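Kirnden Round Bedroom Bin, Gold Rim
Reviewed by Hélène Carrier
Posted 8th September
4 out of 5

I bought this for the bedroom to replace a plastic bathroom bin that had cracked down one side. I wanted something round, dark and open at the top, and I didn't want a pedal or a swing lid. The Kirnden came up in a Sekano sale and I ordered it along with some hangers. I have used it every day for 3 months.
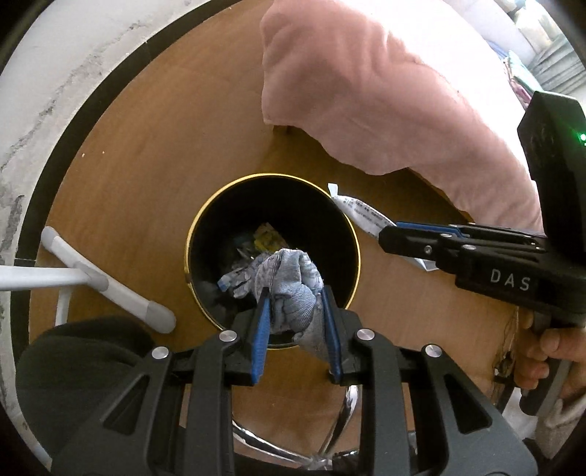
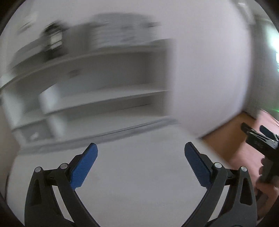
Bedroom floor and the pink sheet:

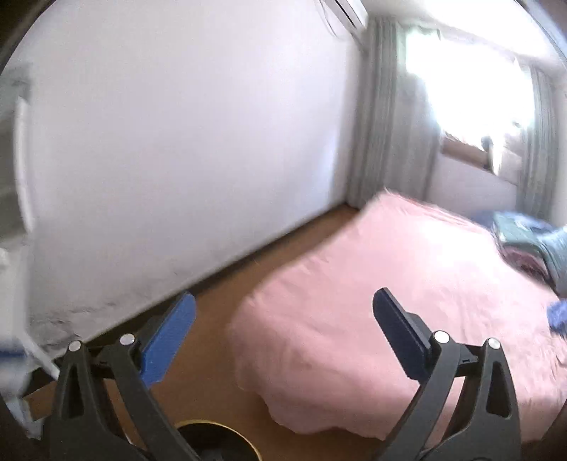
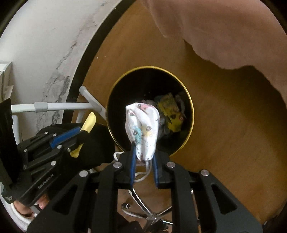

Size first, because the listing is not clear on it. Mine is 14 inches tall. That is lower than my mattress, so I can drop things in from bed without sitting up. If you have a high bed frame you may find it a bit short. It takes wrappers, tissues, face masks, receipts, cotton pads and the occasional dead sock, and I empty it once a week. I would not use it in a kitchen. Two takeout boxes would fill it.

The opening is wide for the size of the bin. My old one narrowed at the top and anything light, like a candy wrapper, would hit the edge and end up on the floor. I miss a lot less with this one. Clothes that are past saving go in without being cut up, as long as it's a thin top or something similar. A pair of jeans would not fit with anything else in there.

The rim is the main reason to buy this one over a cheaper one. It lifts off, you put the bag over the edge of the bin, and the rim goes back down on top to hold the bag. In the daytime the rim is a brighter yellow than it was in the listing photo. Under my lamp at night it is closer to the gold I was expecting. I don't mind either way, but if you are matching it to brass handles or a mirror, you should know that.

Bags: the first ones I tried were too narrow and split when I pulled them over. The ones I use now are the Keane small black bags, which come in a roll of 100. They fit with enough left over to tuck under the rim. With a full bag it helps to put one hand flat on the side of the bin while you lift, or the whole thing comes up with it. Black bags look better in it than white ones. I had a few white ones left over and the edge showed all the way around under the rim.

Now the reason for four stars. It is light, and on a bare floor it slides. I don't have a rug on that side of the bed and if I catch it with my foot on the way past it goes a good distance. Twice it has gone over. I cut four small squares from a sheet of grip pads, the kind you put under chair legs, and stuck them to the base. That mostly fixed it. For the price they could have put a rubber ring on there.

Dust shows on the outside. So do fingerprints, if you have hand cream on. A damp cloth takes both off and I haven't seen any marks that stayed. The inside I have only washed once, after a yogurt drink leaked through the bag. I rinsed it in the shower with dish soap, dried it with an old towel and it didn't hold a smell.

Before this I looked at the Listness one, which has a lid. The lid is a separate piece that sits loose on top, and I knew I would end up leaving it on the floor. It also costs more. If you have a dog that goes through the trash then the lid is probably worth having. I don't.

Delivery was slow but the box was fine. There was a paper sleeve around the rim and a sticker on the base that took some scrubbing to get off. No instructions came with it. The first time I couldn't work out that the rim was meant to come off and I tried to fit a bag over the whole thing, so maybe a small card would help.

I'm planning to get a second one for under the desk in November when they usually have another sale. If the base has been changed by then I will come back and update this.

Would buy again: yes
Good for: bedroom, home office, guest room
Not good for: kitchen, homes with dogs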